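Crinkle film goes cloudy after a few months in storage

Posted in Packing & Storage by Marit Wikström

I store small machined parts in clear polyethylene bags, 2 mil, folded over and stapled to a card. After a few months on the shelf the bags look hazy along the folds and the parts are hard to identify without opening them. Shelf temperature stays near 22 C. The bags are from Drondcombe and I bought a case of 151, so I would like to use them up. Is the haze a coating, or is the film breaking down?

Wayne Chisholm
Two separate effects get mixed up here. Stress whitening happens where the film is creased hard, and it is permanent. Bloom is slip additive moving to the surface, and it wipes off with a dry cotton cloth. Wipe one bag along a fold. If it clears, you have bloom. If it stays white, you have creases, and the fix is to stop folding. Use a longer bag, leave the top straight, and close it with a clip. Keep oiled parts out of polyethylene or wrap them in paper first.

Hämäläinen
just use jars

Sturow
Agree with Wayne on the wipe test. I would switch to cast polypropylene for anything you need to read through. It is clearer and stiffer, but it splits at the seam if you overfill it. Pludier sells it in packs of 12. Glossy film also throws white streaks under a bench lamp, and those are easy to mistake for haze. Turn the bag before you judge it.

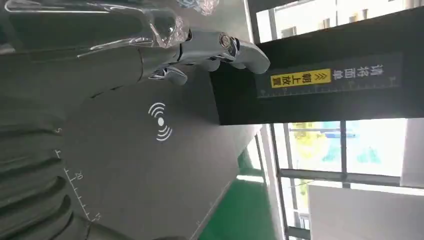 Filed under: Clear film and bags

Marit Wikström
Wiped three bags. Two cleared, one did not. I will order longer ones and keep the old stock for screws.

4 shares | 5 comments

Related
Heat sealing without a vacuum pump
Labels that peel off polypropylene
Paper or film for oiled steel

Contact | Terms | Back to top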